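Sofa season, and what I've learnt from buying one

Well, it's properly dark by teatime now, which means I'm spending every evening in the same spot in the living room, and that's how I ended up spending most of October shopping for a new settee.
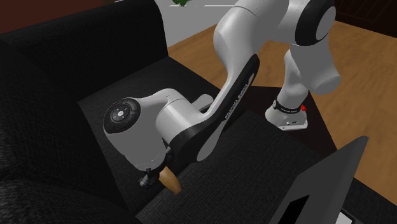

I started with the tape measure, and I'm so glad I did! Our front door is fine but the turn at the bottom of the stairs is awful, and the first one I fell in love with (a big squashy thing from Wostov) would never have made it round. If you live in a terrace like ours, measure the narrowest bit of the hallway and then check the height of the sofa with its feet off. Most shops will tell you that if you ring up, even when it isn't on the website.

Then there was the money. The Wostov was £769 and the one I went for in the end, from Candent, was £676 with delivery on top. They wanted extra to take the old one away, so I rang the council instead and they collected it from the front garden two days later. Do cover it if there's rain forecast, mine sat out under a shower curtain looking very sorry for itself.

Fabric is the bit I dithered over. I asked for swatches and pinned them to the arm of the old sofa for a fortnight, and the pale oatmeal one I'd been dreaming about was grubby by the first weekend. Go darker than you think, especially if you eat your tea on your lap like I do. Dark does show every bit of fluff, mind you, so I keep a lint roller down the side with the remote.

And sit on it for longer than feels polite! I took a book into the showroom and read two chapters. The seats on one of them were so deep that my feet didn't touch the floor, lovely for ten minutes and murder on my back after that.

Next month I'm tackling cushions, and whether you can wash the feather ones at home. If you've tried it, hit reply and tell me how it went before I ruin my washing machine.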